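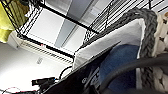
Gripper's down again. Third time since January and this one is my own fault, so writing it up quick before I forget which bit I did wrong.

The job was picking clothes out of the knitted basket one item at a time and dropping them on the folding mat. Had been going nicely – 642 picks logged without a proper stop, which for my flat is a record. Then at half past four in the afternoon it went in for a pair of jeans, closed, lifted, and the whole arm froze with the wrist twisted over. Fault 359 on the screen. The Hutex manual says 359 is "communication lost, end effector" and then nothing else. Very helpful, thanks.

First thought was the jeans. Denim is heavy and it had been grabbing near the waistband, so I figured overload. Dropped the force setting, cleared the fault, ran it again. Eleven good picks then froze. Cleared it again, 3 picks. So getting worse, and not the load, because the last one was a sock.

It's the cable. The thick black one down to the wrist. When I moved everything over by the wire shelves last month I rerouted it and left the loop too short, so any time the wrist rolls past a certain angle it pulls on the plug. Not enough to come out, just enough to lose contact for a split second. I could make it fault by hand with the arm holding still, just by tugging. Felt a bit sick when I saw that tbh.

The part that bothers me more is what happened after. On a comms loss I'd assumed the gripper would hold whatever it had. It doesnt. It let go when the link came back, before I'd pressed anything, and my hand was right there on the sleeve of a jumper. No harm done, it's only a small gripper, but I had not hit the stop button first and I know better than that.

So for now:

Stop button pressed before I reach in, every time, no matter how quick the job is.

Longer loop on the cable, clipped higher up the arm. Ordered a proper strain relief from Arsenault, the Prerkow clamp I had in the drawer is too narrow.

Reconnect set to manual. This was a tick box. It was on by defualt.

Still don't know if the plug itself is damaged. One pin looks slightly off to me but I've been staring at it too long. The bloke on the Kevport forum reckons swap it regardless – will see what the postage is like.

More when the clamp turns up. Laundry is being done by hand until then.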